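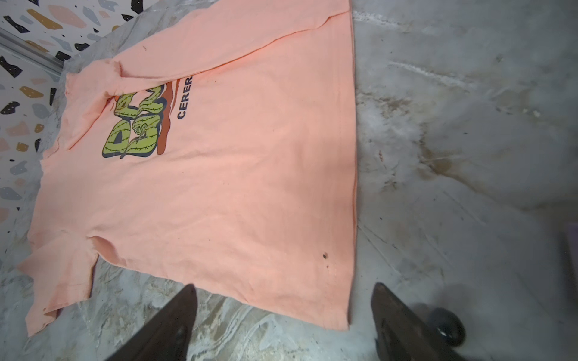
Litura Clothing Exchange: Frequently Asked Questions

Which items does the exchange accept?
The exchange accepts T-shirts, sweatshirts, trousers, skirts, and light jackets in adult and children's sizes. Printed shirts are welcome, including shirts with band, team, or company logos. Underwear, swimwear, and single socks are not accepted.

Do garments have to be in perfect condition?
No. Each garment is placed in one of 3 grades. Grade A is ready to wear. Grade B has light marks, small holes, or a worn print and is offered at no charge. Grade C is sent to Koltow for fiber recycling.

How are garments graded?
Staff lay each garment out flat, front side up, and smooth it by hand from the collar to the hem. The front is checked first, then the sleeves and cuffs, then the back. Small dark spots are checked from the inside as well, as a hole and a stain can look alike from the front. Pale colors such as peach, cream, and light gray are checked a second time by the window.

Should I wash items before bringing them in?
Yes. Please wash and fully dry all items. Old stains that remain after washing do not prevent a donation. Garments that are damp or have a strong odor will be returned to the donor.

How should I wash a shirt with a large print?
Turn the shirt inside out, use cold water, and dry it on a line or on low heat. Do not iron directly on the print. If the print is cracked or peeling, please leave it as it is. Loose pieces should not be trimmed or glued.

Do I need to fold my donations?
Folding is appreciated but not required. T-shirts may be folded in thirds lengthwise and then in half, with the print facing out. Please do not use pins, tape, or rubber bands.

How many items may I bring at one time?
The limit is 17 items per visit. Larger donations must be arranged in advance through the Boutros Street office.

How many garments does the exchange handle?
In the last program year the exchange received 2,102 garments. Of these, 1,109 were given out as Grade A or Grade B. The remainder went to recycling or were still in storage when the year closed.

Can I ask for a donated item back?
Items may be reclaimed until they have been graded. After grading they cannot be traced to a donor.

Where are donations received?
Donations are received at the Boutros Street office and at the Flikeck branch, at the side entrance. Bags may not be left outside either building. The Flikeck branch will not receive donations in October while its storage room is being repainted.

Page last reviewed 29th August.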